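Is oiling a new chopping board really necessary?
Posted in Kitchen & Home
2 replies

Lamai Nakpan
Bought a pale wooden board from a shop in Niltport in September. The leaflet says to oil it every week for the first 6 weeks, using their own Cullia oil, which costs nearly as much as the board did. I suspect this is a way of selling oil. My mum never oiled anything and her boards lasted for years. Has anyone tried not bothering? I cut bread and veg on it, no meat.

Teodor Żak
Every week sounds like a sales pitch to me as well. Plain food-grade mineral oil from the chemist does the job and a 100 ml bottle goes a long way. I'd ignore anything on the label about "deep nourishing", wood isn't hungry.

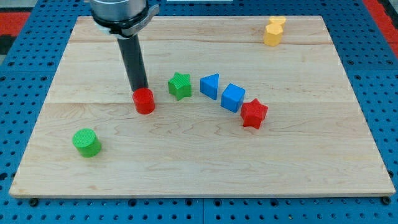 Oiling does slow down how fast water gets in, so I wouldn't skip it completely. What ruins boards is one side getting soaked while the other stays dry, and then they cup. Leaving one in the sink overnight will do it whatever you've rubbed in. On pale wood with a wavy grain like this you can judge by eye: if the pattern looks dull and chalky after washing, give it a coat, leave it a few hours, wipe off the extra. I do mine when it looks thirsty, maybe three times a year. Don't use olive oil, it goes sticky and smells.

nitcombe_700
never oiled mine, goes in the dishwasher, its fine. bit of a crack at one end but it had that before i think

Lamai Nakpan
Thanks Teodor, chemist it is. Not convinced by the dishwasher.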